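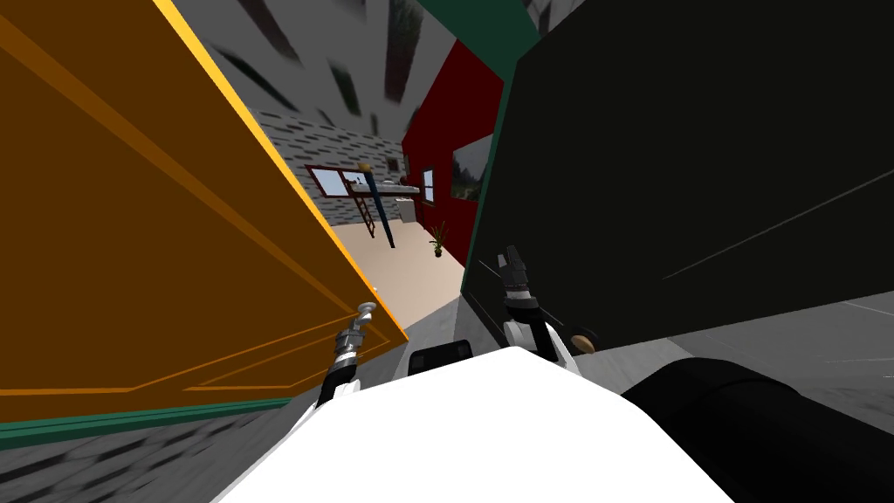 Ticket opened by Paavo Leinonen, Lestum Kitchens, 25 Apr 2025. Product: Grandlow cabinet planner, desktop version. Summary: door finishes from the Duraline catalog lose their names when a plan is exported to the cut list. The plan itself looks correct on screen. Burnt orange doors with a yellow edge show as burnt orange with a yellow edge, and the inset molding lines are drawn where they should be. The cut list for the same plan prints "FINISH 0" on every door row. Carcass rows are fine.

Steps to reproduce
Open any plan with Duraline doors. Choose Export, then Cut List, then CSV. Open the file and look at the finish column.

Expected: finish name and supplier code.
Result: FINISH 0, supplier code blank.

Reply, Eulalia Godoy, support
Please confirm the catalog version under Settings, Libraries. Also confirm whether the plan was started before the November catalog update. Plans keep a pointer to the library they were created with.

Reply, Paavo Leinonen
Catalog is version 4. The plan was started on version 2 and opened in 4 without a warning. A new blank plan exports correctly with the same door.

Reply, Eulalia Godoy
Reproduced. Version 2 stored finishes by row number and version 4 stores them by code. The renderer falls back to the saved color values, so the display is unaffected. The export does not have that fallback and writes zero.

Workaround:
Save a copy of the plan.
Select all doors, right-click, Relink Finishes.
Pick the Ledesma or Duraline library as applicable. Do not pick "All", it times out on large plans.
Save, close, reopen, export.

Reply, Paavo Leinonen
Relink done on a plan with 73 doors. All rows now have names and codes. Edge banding column is still blank on the glazed doors.

Reply, Eulalia Godoy
Edge banding on glazed doors is a separate defect, already logged. Fill that column by hand for now. Export fallback is assigned to the next maintenance build. Status changed to Pending Release.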